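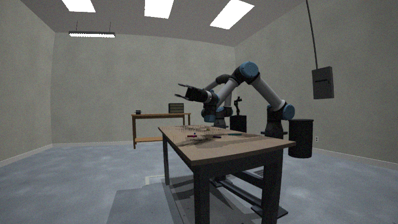
I finally have numbers for the randomization experiment, so I'm writing them down before I forget what the settings were.

The question was simple. We train a grasping policy in simulation and then run it on the real arm. Everyone who does this varies the simulated images during training, changing the lights, the wall textures, the floor, the color of the objects and so on, so the policy doesn't latch on to one particular look. I wanted to know how much of that variation we need, and which kind is doing the work. Rendering is the slow part of our pipeline, and every extra thing we vary costs render time and makes the training runs longer.

The simulator is Letent, our in-house one. Akua Lamptey wrote most of the rendering side and I wrote the parts that spawn objects and log episodes. The room is called Urkmont in the config files. It has a long table with two arms mounted on the right side, ceiling panels for light, and a workbench against the back wall. Only the nearer arm moves in this experiment. The second arm stays parked, and I left it in because it casts shadows on the table and sometimes blocks part of the view of the background.

The task is picking up thin stick-like parts that lie flat on the wood and dropping them in a bin. Thin parts are harder than blocks. The fingers have to come down close to the tabletop, and if the angle is off by a little they either push the part away or hit the table. I picked them on purpose. With blocks, all of our policies did well and I couldn't tell them apart.

Setup

I trained four versions of the same policy. Same network, same number of demonstrations, same number of training steps. The demonstrations came from a scripted planner that knows the exact pose of every object, so there was no human variation in them.

The first version, which I'll call fixed, saw one room with one set of lights and one set of textures. Only the object positions changed.

The second, lights, had the brightness and angle of the ceiling panels changed every episode, plus small changes in color temperature. Textures stayed the same.

The third, textures, had fixed lights, but the walls, floor and tabletop were drawn from a texture set. The plaster and the mottled floor come from that set. Some of the other members are much uglier, including a checkerboard that Akua added as a joke and that I never took out.

The fourth, full, had both, plus object colors and small shifts in camera position.

Each version was trained with 3 random seeds. I tested every trained policy on 48 real attempts, and the object layouts came from a printed sheet under the objects that I pulled out before each run. Four versions, 3 seeds and 48 attempts makes 576, but one seed of the fixed version was so bad that I stopped testing it before the first attempt. It drove the gripper toward the same corner of the table whatever it was looking at, and I didn't want to damage the fingers. That leaves 528 real attempts, and I sat through all of them.

Results

In simulation, all four got nearly the same score when tested on the look they were trained on. That tells you almost nothing and I wouldn't report it by itself.

On the real arm, fixed was the worst, as expected. The two seeds I tested succeeded on fewer than a quarter of the attempts. Textures was better but not by as much as I had guessed. Lights was clearly better than textures, and that surprised me. Full was the best, but its lead over lights was only 23 successes across all three seeds, and one seed of lights beat one seed of full.

So most of the gain came from changing the lights. I had assumed for a long time that textures mattered most, mainly because they change more pixels.

Why I think this happened

I went back through the recordings of the failures. The common failure in fixed and textures was closing the gripper beside the part, usually on the side where the arm's shadow fell. A thin dark part next to a soft shadow edge looks a lot like a wider dark part. In the runs with fixed lighting, the shadow of the arm always falls in the same place for a given arm pose. I think the policy learned to use the shadow as a ruler: when the shadow of the gripper meets the part, close the fingers. Our real room has windows on one side, so the shadow is somewhere else and the ruler is wrong.

To check this I took the fixed policy and ran it in simulation with everything the same except the arm shadows, which I turned off. Its success rate fell almost to what it was on the real arm. The lights policy barely changed when I did the same thing to it. That isn't proof, but it's the strongest evidence I have.

Dalibor Zeman asked whether the same effect would show up with a depth camera. I don't know. Shadows shouldn't matter for depth in the same way, but thin parts flat on a table are close to the noise level of the depth camera we have, so it would fail for other reasons. He has offered to lend us the one from the Holub cell, which is better. If that happens I'll run at least the lights and fixed versions again.

Things that went wrong

The first set of real tests was useless. I had the gripper calibration from before the fingers were replaced, and everything was closing too high. I threw those attempts out and they are not in the count above.

The dark parts were harder than the light ones for every policy. I didn't balance the colors across the layouts. They are the same layouts for all the policies, so the comparison is still fair, but I would not read much into the absolute success rates.

Object color was only varied in full, together with camera position. I can't say which of those two accounts for the remaining gap. I should have split them and I ran out of time on the arm.

Three seeds is also not many. The difference between fixed and lights is large enough that I believe it. The difference between lights and full could go away with more seeds.

What we changed

Our default config now varies the lights in every episode and draws new textures only every tenth episode. Lights are cheap for us to change, and loading textures is what was slowing the renderer down. Training data now gets generated overnight, where before it ran into the following afternoon.

The config files and the layout sheet are in the Fludavier repository, under the grasping folder. The seed I abandoned is in there too, marked as not tested. If you run it on hardware, keep a hand on the stop button.

Next I want to try the parts in a pile instead of spread out. The scripted planner can't handle that yet, since it assumes it can reach each part from straight above, and I'll have to fix that first.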